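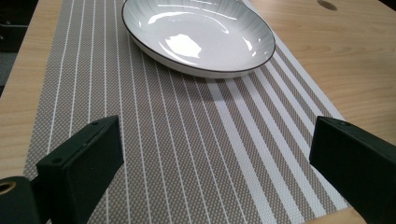
Plevden Pottery opens its doors to the public once a year, and I have now been, so I can stop being asked whether I've been. The works sits behind the old rail yard in Amby, a town that has one traffic light and is proud of it.

Parking was in a field. A boy in a vest waved me toward the muddy end with real conviction.

The tour

Our guide was Domingo Quezada, who has run the glaze room long enough to talk about it the way other men talk about their knees. He took us through in groups small enough to fit between the drying racks, and asked us to keep our elbows in. One coat sleeve still came away with a fine white stripe on it. Mine.

The clay arrives in bags, which I found disappointing. I had pictured a hillside and a shovel. It gets mixed, pressed, trimmed and left alone for days, and the leaving alone seems to be the skilled part. The big kiln is called Yorath, after a former owner's dog, and it was off for the visit. We filed past it respectfully anyway. A firing can spoil 1,000 pieces if the weather turns, according to Domingo, though he wouldn't say whether it ever had.

The best stop was the seconds shelf, where a soup plate with a slight lean costs $4. I bought 3. They lean in different directions, so stacking them takes some thought.

Lunch

The cafe had soup or no soup. I had soup, with a roll that fought back, and shared a table with a couple from Fanirari who had driven over for the glazing demonstration and missed it by lingering at the gift shop. They were taking it well. The pale wood tables are easy to wipe down, a good thing given how I eat.
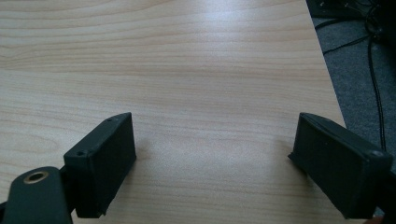
Getting there and getting in

The next open day is in May. Admission is free, parking is by donation, and the boy in the vest takes cards. Wear shoes you don't love. The glazing demonstration fills up first, so go there before the shop, and bring a box if you plan to buy anything that leans.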